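The Second Lead

The part was called Man With Drawer until the second draft, when the drawer got a scene of its own and the man became Gorazd's cousin. Emanuel Oprea took this as a promotion. He had been acting for long enough to know that a cousin gets lunch.
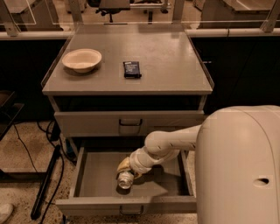
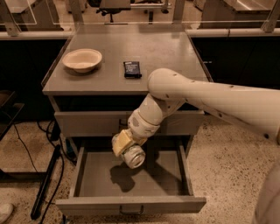 Grey top, bowl to the left, lower drawer open.

The film was called Clonus. It was a thriller about a customs officer who finds something in a warehouse and wishes he hadn't, and it was being shot in a former jam factory outside a town that had one bus and a strong opinion about plums. The factory still said Omerović over the gate. The production company, Medmont, had asked whether the letters could come down and had been told that they could not.

"We'll write it in," said Ankica Todorova, who was directing. So the villain became a man named Omerović, and the real Omerović family, who lived across the road, came over in their good coats to ask if he was at least going to be rich.

He was going to be rich. They went home satisfied and sent back a crate of Prunimix, a drink made from what was left when everything useful had been taken out of a plum. By the end of the first week the crew were washing lenses with it.

Emanuel had eleven lines. He learned them on the bus, in the bath and once, by mistake, aloud in a bakery, where "You should never have come back here" went down badly with the woman behind the counter. He tried them angry, then tired. He settled on tired, as it came more easily.

His scenes were all with Stojan Bošković, who had been famous in a series about mountain vets and had not got over it. Stojan didn't rehearse. He said it spoiled the discovery. What he discovered, most mornings, was that he didn't know the words, and he would then improvise, gazing past Emanuel's ear at something noble.

"You should never have come back here," said Emanuel.

"My father kept bees," said Stojan.

There was a silence in the jam factory. Emanuel looked to Ankica, who was leaning forward with her hands clasped, as people do in church or at penalty shoot-outs.

"Carry on," she whispered.

"How many bees?" said Emanuel.

That was the take they used. It meant that the customs officer now had a father, and the father had bees, and a writer called Zdenka Kneževič had to be fetched from the capital to explain why. She arrived with one small bag and a cold. She asked for 1,000 more than she'd been paid for the first draft and got 400, and in revenge she gave the bees to the cousin.

So Emanuel had thirty lines. He had a speech. It began "The summer the hives went quiet" and it lasted a page and a half, and when he read it in his room above the chemist's he had to sit down on the bed, although he'd been sitting on it already.

Stojan heard about the speech at breakfast. He ate an egg very slowly.

"I'm pleased for you," he said. "I'd cut the middle."

They shot it last thing, with the light going and the real Omerovićs watching from behind a rope. Stojan had to stand with his back to the camera and listen. He'd never been asked to do this before and it turned out he had a gift for it. His shoulders were extraordinary. They grieved. They forgave. At the line about the smoke, the left one rose a little and fell, and old Mrs Omerović was heard to sob.

Emanuel knew then. You can always tell when you're being acted off the screen, even by a coat.

The film opened in May at a festival in a seaside town, in a hall with 200 seats, most of them taken by people getting out of the rain. The reviewer for the local paper called it confusing but sincere. He praised the plums, which he took for a metaphor, and gave a whole paragraph to "the eloquent back of Stojan Bošković". Of the cousin he wrote that he was played by Emanuel Opera.

Emanuel bought four copies. He posted one to his mother, who rang the same evening.

"They've spelled you wrong," she said.

"I know."

"It's nicer. Have you thought of keeping it?"

He said he'd think about it. The next week Ankica telephoned. She had a new script, a love story set on a ferry, and there was a part in it for a purser who was really more of a friend.

"Does he have lunch?" asked Emanuel.

"He runs the buffet," said Ankica.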